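Wie ich mit fast vierzig beim Rugby gelandet bin (und warum ich den Mai nicht abwarten kann)

Freitag, 5. Februar 2021

Eigentlich wollte ich heute über meinen Trainingsplan schreiben, aber dann hat mich gestern meine Schwester am Telefon gefragt, wie um alles in der Welt ich überhaupt auf Rugby gekommen bin, und ich habe eine Dreiviertelstunde geredet, ohne Luft zu holen. Also gibt es jetzt diese Geschichte. Der Trainingsplan kommt weiter unten, keine Sorge, ich weiß, dass zwei oder drei von euch nur deswegen hier sind.

Angefangen hat alles mit einem Zettel beim Bäcker. Touch-Rugby, gemischte Gruppe, alle Altersklassen, dienstags auf der Wiese hinter dem Hallenbad. Der SV Lirnton hatte damals gerade seine Rugbyabteilung wiederbelebt und suchte dringend Leute, die laufen können. Laufen konnte ich. Fangen, wie sich dann zeigte, überhaupt nicht! Mein erster Pass ging im hohen Bogen in die Hecke, mein zweiter auch, und beim dritten hat mir jemand freundlich erklärt, dass man nach hinten wirft und der Ball sich bitte drehen soll. Ich war 38, hatte nagelneue Schuhe an (die falschen, Hallenschuhe auf nassem Gras, ich lag öfter auf dem Hosenboden als alle anderen zusammen) und habe mich seit Jahren nicht mehr so gut amüsiert.

Für alle, die das nicht kennen: Touch ist die Variante ohne Tackling. Man wird angetippt statt umgerissen, nach sechs Berührungen wechselt der Ballbesitz, und weil niemand fallen muss, geht das Spiel unglaublich schnell hin und her. Nach den ersten zehn Minuten habe ich Sterne gesehen. Ich kam vom Joggen, gemütlich am Kanal entlang, immer dasselbe Tempo. Beim Touch sprintet man zehn Meter, bremst, läuft rückwärts, sprintet wieder, und das in einer Tour. Mein Körper wusste gar nicht, wie ihm geschah.

Im zweiten Jahr bin ich dann zum Siebener gewechselt. Sieben gegen sieben auf dem ganzen Feld, zweimal sieben Minuten, und wer glaubt, vierzehn Minuten seien kurz, darf gern mal vorbeikommen. Ich spiele meistens außen. Das liegt weniger an meiner Geschwindigkeit als daran, dass ich im Gedränge keine große Hilfe bin, dafür stehe ich brav an meiner Linie und warte. Manchmal kommt der Ball ein ganzes Spiel lang nicht bei mir an. Und dann kommt er doch, und vor mir sind vierzig Meter freie Wiese und ein einziger Mensch, der mich aufhalten will, und ich schwöre euch, für diesen Moment stehe ich auch bei vier Grad und Nieselregen auf.

Meinen ersten Versuch habe ich beim Sommerturnier in Carrillo gelegt. Wir waren zum ersten Mal im Ausland unterwegs, mit einem gemieteten Bus ohne funktionierende Klimaanlage, und haben am Samstag alle drei Gruppenspiele verloren. Das erste war besonders schlimm, 47 zu 7. Aber die sieben! Die haben wir gefeiert wie einen Turniersieg. Fünf Punkte davon waren meiner, ganz außen an der Fahne, mit dem Gesicht voran in den Rasen, und die Erhöhung von fast der Seitenlinie hat unser Kapitän dann auch noch verwandelt. Ich habe den Grasfleck auf dem Trikot bis heute nicht richtig rausbekommen und bin darüber kein bisschen traurig.

Am Sonntag haben wir dann sogar noch ein Platzierungsspiel gewonnen. Das Ergebnis weiß ich nicht mehr genau, irgendwas Knappes, ich saß mit gezerrter Wade draußen und habe mich heiser geschrien. Abends gab es gegrillte Sardinen auf Plastiktellern, und die Mannschaft, die uns am Vortag so auseinandergenommen hatte, hat uns eine Runde nach der anderen ausgegeben. Das ist übrigens etwas, das ich so aus meinem Fußballverein früher nicht kannte. Nach dem Abpfiff bildet man eine Gasse, klatscht sich ab, und später sitzt man neben der Person, die einem eine Stunde vorher die Luft aus den Lungen gedrückt hat, und redet über Dachsanierung.

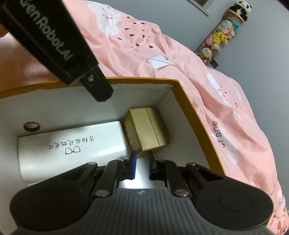
Seit November ist Mannschaftstraining nun gestrichen, und ich merke, wie sehr mir der Dienstagabend fehlt. Der Verein macht zweimal die Woche ein Videotraining, das ich anfangs albern fand. Inzwischen freue ich mich richtig darauf, obwohl ich zwischen Sofa und Esstisch genau eine Mattenlänge Platz habe und beim Burpee neulich die Stehlampe erwischt habe. Es geht ja auch gar nicht so sehr um die Kniebeugen. Wir sehen uns, wir jammern zusammen, jemandes Hund läuft durchs Bild, und nach 46 Minuten (es sind immer 46, weil unsere Trainerin beim Abspannlied so lange überzieht) sind alle knallrot im Gesicht und deutlich besser gelaunt.

Dazu laufe ich dreimal in der Woche. So, und jetzt der versprochene Plan, wobei Plan ein großes Wort ist:

Montags locker, fünf bis sechs Kilometer am Kanal, bei denen ich mich noch unterhalten könnte, wenn denn jemand mitliefe. Mittwochs Intervalle auf der Wiese, also zehn Sprints über die halbe Länge, dazwischen zurückgehen, kurze Pause, dann das Ganze noch einmal. Samstags der Hügel hinter der Kleingartenanlage. Der ist steil und matschig und ich hasse ihn von ganzem Herzen. Acht Mal hoch, traben wieder runter, und wenn ich gut drauf bin, nehme ich den Ball mit und wechsle bei jedem Anstieg die Hand. Den komischen Blick vom Herrn mit dem Dackel kenne ich mittlerweile.

Was mir wirklich fehlt, ist das Passen. Allein kann man das nur begrenzt üben. Gegen die Garagenwand ging eine Weile, bis die Nachbarn sich gemeldet haben (zu Recht, das dröhnt durchs halbe Haus). Jetzt liege ich abends auf dem Teppich und werfe mir den Ball selbst über den Kopf, mal mit links gedreht, mal mit rechts. Meine linke Hand war immer die schwache, und ich bilde mir ein, dass sie besser geworden ist. Überprüfen kann ich es leider erst, wenn am anderen Ende wieder jemand steht, der fangen will.

Ein paar von euch hatten nach den Schuhen gefragt. Ich laufe seit zwei Saisons mit den Stoleo, die mit den sechs Stollen hinten und den schmaleren vorne. Auf weichem Boden bin ich sehr zufrieden, auf dem harten Platz im August waren sie eine Katastrophe, da hatte ich an beiden Fersen Blasen. Für den Sommer nehme ich deshalb meine alten Nockenschuhe. Die sind hässlich und riechen auch nicht mehr gut – aber sie passen wie Pantoffeln. Einen Kopfschutz trage ich nicht immer, einen Zahnschutz immer. Bitte auch im Training, bitte auch beim Touch! Ich habe einmal einen Ellbogen an den Kiefer bekommen, völlig unabsichtlich, und war heilfroh über das labbrige Ding zwischen den Zähnen.

Und dann ist da noch die Sache mit dem Flirnlow-Cup. Das ist ein Siebenerturnier für Hobbymannschaften, bei dem wir schon letztes Jahr gemeldet waren und das dann natürlich ausgefallen ist. Jetzt steht ein neuer Termin im Mai, mit dickem Fragezeichen dahinter. Ich weiß, ich weiß. Im Moment dürfen wir nicht mal zu dritt auf der Wiese stehen, und ich plane schon, wer im Auto vorne sitzt. Aber ich brauche das gerade. Ich brauche irgendein Datum im Kalender, auf das ich diesen blöden Hügel hochlaufen kann. Und wenn der Mai nichts wird, dann eben der Herbst, da bin ich inzwischen ziemlich gelassen.

Für die Startgebühr, die Fahrt und einen Satz neue Trikots hatte die Mannschaft schon gesammelt, Kuchenverkauf, Flohmarkt, eine Tombola mit sehr fragwürdigen Preisen. 3020 Euro sind dabei zusammengekommen und liegen seither auf dem Vereinskonto. Über die Farbe der Trikots wird in unserer Chatgruppe mit einer Leidenschaft gestritten, die ich mir manchmal in der Verteidigung wünschen würde. Ich bin für Dunkelgrün mit weißem Kragen. Die Gegenseite will Orange, und zwar ein Orange, in dem ich aussehe wie eine Warnbake. Stand heute Morgen führt leider Orange.

Zum Glück gibt es wenigstens wieder Rugby zum Anschauen. Morgen gehen die Six Nations los, und ich habe mir schon Chips und das gute Bier besorgt. Im letzten Jahr haben wir das erste Wochenende noch zu zwölft in einem viel zu kleinen Wohnzimmer geguckt, diesmal sitze ich allein mit Decke auf dem Sofa und tippe nebenher in den Chat. Trotzdem Vorfreude! Ich achte beim Zuschauen neuerdings fast nur noch auf die Außen: wo sie stehen, wenn der Ball auf der anderen Seite ist, wann sie loslaufen, wie sie ihren Gegenspieler nach innen locken. Mein Mann findet das anstrengend, weil ich ständig zurückspule. Er hält es sowieso eher mit Tischtennis.

Falls jemand von euch überlegt, mit dem Touch anzufangen, sobald man wieder darf: Schreibt mir gern. Ihr müsst nichts können, wirklich nicht, denkt an meine Hecke. Ein Paar Schuhe mit Profil, etwas zu trinken und eine lange Hose für danach reichen völlig. In unserer Gruppe sind Leute dabei, die vorher noch nie einen Mannschaftssport gemacht haben, und andere, die mit Anfang fünfzig nach zwei kaputten Knien vom Handball rübergekommen sind. Die Wiese hinter dem Hallenbad findet man, wenn man vom Parkplatz aus links am Zaun entlanggeht, nicht rechts, rechts kommt man bei den Fahrradständern raus und steht vor einem verschlossenen Tor.

So, ich muss jetzt los, es hat endlich aufgehört zu regnen und ich will vor dem Dunkelwerden noch eine Runde drehen. Den Hügel mache ich morgen Vormittag, rechtzeitig vor dem Anpfiff. Nächste Woche schreibe ich dann mal auf, was ich an Übungen für die Wade mache, danach hatten auch einige gefragt.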